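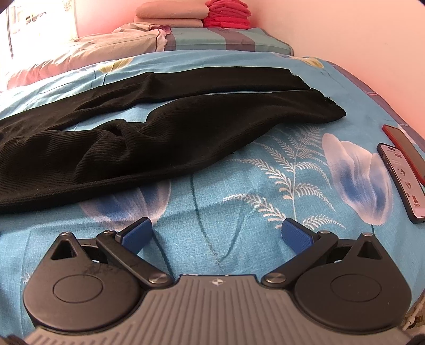
Do textured pads matter more than motor power when you compare hand-held grippers? For soft things like clothes, I think they matter a great deal more.

I came to this slowly, and after one long October of trying the Pistcombe and the Jeltgate side by side on the same bed, I'm fairly stubborn about it. Black ribbed knit on a flowered sheet is a lovely, maddening test. The fabric folds over itself, the ribs all look alike, and a gripper that does fine with blocks can pinch one layer when you wanted two.

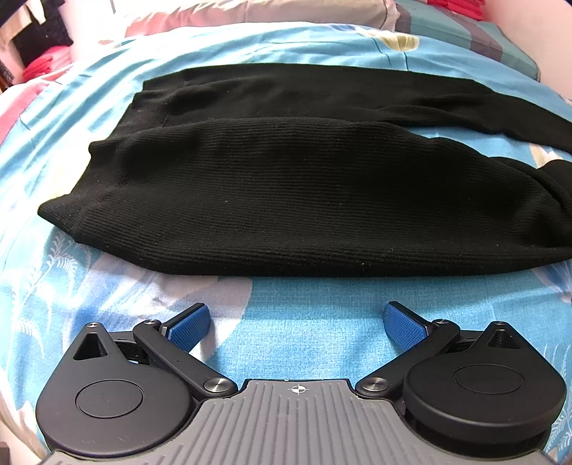 A reader named Karunaratne wrote to say that I'm too easy on soft pads, and that a good controller would let plain hard fingers do the same job for less money. Maybe so! But I logged 96 tries with hard fingers and 75 with the textured ones, and I still reach for the textured ones every morning - and my wrist thanks me, as I no longer squeeze so hard.
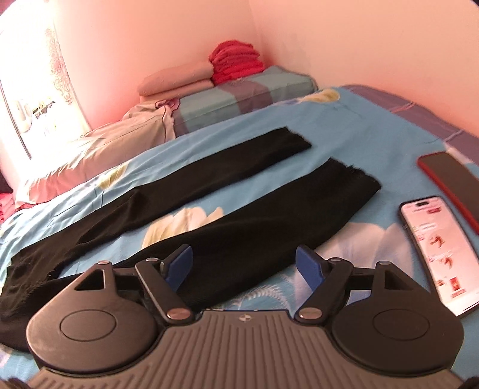

Reading time: 5 min (1,824 words in the print edition)

What I'd like from the makers, and from the kind folks at Condivska in particular, is a published test on clothing. Give us trousers, give us a sweater, and let us see the misses along with the catches. I'd happily trade a faster motor for that, and I'd lend them my bed to do it on.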